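Jundurach Publishes Test Rules for Robots Trained in Simulation

Clastham, 2022-03-17

Jundurach, which develops control software for mobile and fixed robots, has published the rules it uses to decide when a control program trained in simulation may run on a physical machine. The document is called the Zoklow Practice. It can be downloaded from the company's website and used by other developers without a fee.

The rules cover the work done before a robot moves for the first time outside the simulator. They apply to software for wheeled platforms, arms and inspection units. They do not cover aircraft or medical equipment, and they do not replace any legal safety requirement in the country where a robot is used.

Under the Zoklow Practice, a control program must complete 300 simulated runs in a row without a stop fault. If a fault occurs, the count goes back to zero after the correction is made. The runs must include changes in lighting, surface friction and sensor delay, and the settings for each run must be saved with the result.

Scenes used for testing must be listed in a register. Each entry gives the scene version, the person responsible for it and the date it was last checked. A scene that has been edited counts as a new scene, even when the change is small. Plain scenes with few surfaces are allowed, but they must be used together with scenes that contain obstacles and clutter. 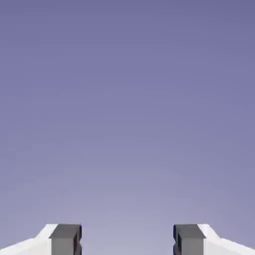

SIMULATION AND VIRTUAL TESTING

The rules ask developers to record what the simulated camera sees as well as what the robot does. Views that are mostly open sky, with only the tops of structures in sight, have to be part of the camera set for any machine that works outdoors. The program must report low confidence in its position when the view gives it too little to measure from, and it must slow down or hold until the report clears.

Physical trials follow in 3 stages. In the first, the robot is powered but its drives are locked, and its commands are compared with those from the simulator. In the second, it moves at reduced speed inside a fenced area with a trained operator at the stop control. In the third, it carries out its normal task at normal speed, still inside the fence. At least 2 people must sign the record before a machine goes from one stage to the next, and neither may be the author of the code under test.

Jundurach wrote the rules with Vass, an engineering firm that inspects automated equipment. Vass reviewed 2655 test records from earlier Jundurach projects and marked the ones that could not be repeated from the information on file. Missing scene versions were the most common problem. The register was added to the rules as a result.

All new Jundurach projects will follow the Zoklow Practice from the end of March. Projects already in physical trials may finish under the earlier procedure, provided their scene files are entered in the register.

Comments on the text are welcome from developers, inspectors and site operators. They should be sent through the form on the Zoklow page of the Jundurach website and should give the number of the clause concerned.

About Jundurach

Jundurach develops and tests control software for robots used in warehouses, yards and plant inspection. Its offices and test hall are in Clastham.

Press inquiries: Jundurach Press Office, Clastham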